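手摇压面机养成记（长串，想到哪写到哪）
2024年4月21日

1/
先说结论：我现在每个礼拜都在家擀面，准确讲是摇面。以前在国内楼下就有切面铺，拎一袋回家下锅，从没想过面条是要自己做的东西。搬到 Clultska 以后，超市里的挂面贵得离谱，煮出来还糊，忍了一整个冬天，终于忍不下去了。

2/
机器是在旧货市场淘的，牌子叫 Ploketti，铸铁底座，沉得要命，摇把上的木头已经磨得发亮。摊主开口 150，我用三脚猫的当地话磨了半天，最后 124 拿下，还送了一把不知道干嘛用的小刷子。（后来知道是刷面粉的，真香）

3/
重点来了：手摇压面机，绝对绝对不要用水洗！！我拿到手第一件事就是想把它冲干净，幸亏房东 Teodora Janevski 正好下楼倒垃圾，隔着窗户冲我喊了一嗓子。她外婆也有一台，被她小时候泡在水槽里泡锈了，挨了一顿骂，记到现在。

4/
正确的清洁办法是这样：先干刷，把缝里的老面粉刷出来，再和一小团废面，反复过滚筒，面团会把脏东西粘走。我那台的第一团废面出来是灰的，第二团是浅灰的，一直过到面团颜色正常才敢吃。厨房地上全是面渣，猫踩了一脚，满屋子白梅花。

5/
配方方面，我一开始照着网上的意式做法，全蛋和面，做出来黄澄澄的，好看是好看，但我想吃的是拌面呀！想吃那种有点韧、挂得住酱油和猪油的。于是改成面粉、水、一小撮盐、一点点碱。水要少，少到你觉得这辈子都揉不成团的程度，那就差不多了。

6/
揉不成团没关系，絮状的就行，装进袋子里醒着。我一般醒 25 分钟，中间去切葱、烧水、回两条消息。醒完再看，神奇，刚才那堆碎渣自己就变软了，捏一下能抱在一起。这时候上机器，最宽那一档，过一遍，对折，再过一遍。

7/
对折这一步千万别偷懒。我有次赶时间只过了两遍就往下调档，出来的面片边上全是锯齿，像被狗啃过。老老实实折够了，面片表面会有一点缎子似的光，摸着凉凉滑滑的，那个手感真的会上瘾。

8/
然后讲讲机器本身。一台手摇机说穿了就是几根滚筒加几个齿轮，你摇一圈，力气从这头传到那头，面就薄一点。我是文科生，物理从来没及格过，居然因为想吃口面，开始对齿轮这种东西产生感情。一圈齿，中间一个圆孔，怎么看都挺顺眼的。

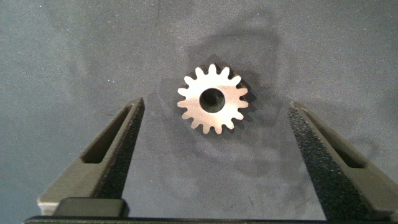
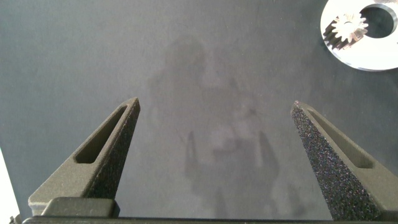 9/
有朋友问要不要直接买电动的。我去 Cleminum（城东那家厨具店，二楼卖锅一楼卖刀）看过，Bassi 的电动款摆在最显眼的位置，店员当场演示，哗一下就出来了，确实快，也确实吵。我站那儿心动了好一会儿，摸摸钱包，出来买了个面包走了。

10/
手摇的缺点也得交代一下，免得你们说我只会吹。一，费胳膊，面团一硬就得使劲；二，要有一张够厚的桌子给它夹着，我的折叠桌不行，一摇整张桌子跟着跑，现在夹在窗台边那块老木板上；三，一个人操作的话总觉得少长一只手，左手喂面右手摇，面片出来没人接，啪叽掉地上。

11/
第三条我后来这么解决：面团分小块。小块压出来的面片短，自己能接住。长面条固然气派，短一点吃起来也一样香，嗦起来还不甩汁。过年想要长寿面的时候再请人来帮忙好了。

12/
关于档位，我这台一共 9 档。拌面我压到第六档，吃着有嚼头；馄饨皮要压到倒数第二档，放在报纸上隐约能看见字；最薄那一档我至今没成功过，每次都破，破了就揉回去从头来，揉着揉着天都黑了。有会的朋友请在评论里教教我，真心求教！

13/
切好的面一定要撒粉抖散！用玉米淀粉，比用面粉好，煮的时候汤不会浑得像米汤。抖的时候拎高一点，让它自己散开，再松松地盘成小窝。吃不完的连盘子一起进冷冻，冻硬了再装袋，下锅的时候不用解冻，水滚了直接丢。

14/
拌面的酱我也报一下：生抽、一点点老抽、糖、猪油（没有就用葱油），碗底先放好，浇一勺面汤化开，面捞进去赶紧拌。再煎个蛋，蛋边要焦。葱花多放，我说的多是你以为的两倍。醋看个人，我外公不放，我妈放，我看心情。

15/
上礼拜请房东上来吃了一顿。她吃面的办法是拿叉子卷，卷得非常整齐，一口一个小球，然后很严肃地问我能不能加酸奶油。我说您请便。她真加了！我尝了一口她的，呃……不难吃。酱油和酸奶油，大家有胆子的可以试试，出了事别找我。

16/
作为回礼她给了我一罐自家腌的红椒，说是十一月腌的，开了要尽快吃完。切碎拌进面里，酸酸甜甜还有点烟熏味，比我之前用的榨菜更配。我已经在打听她今年什么时候腌，想去蹭一天学一学，顺便蹭罐子。

17/
还有人私信问面粉。这边的面粉是按数字分的，不写高筋低筋，我头一个月买错了无数回，有一袋做出来的面一煮就断，全喂给了汤。我的笨办法是看包装背面的蛋白质含量，挑高的那种买；实在看不懂就找画着面包的，别拿画着蛋糕的。

18/
下一个目标是荞麦面。试过一次，荞麦粉放多了，面片一进滚筒就碎成雪花，最后捏巴捏巴煎成了饼，蘸蒜泥吃掉了。下次打算先少放点荞麦，慢慢往上加。失败的照片就不放了，给自己留点面子（谐音梗，扣钱）。

19/
好了我去醒面了，今晚吃葱油的。评论里想问配方的看第五条和第十四条，问猫的，猫很好，爪子已经擦干净了。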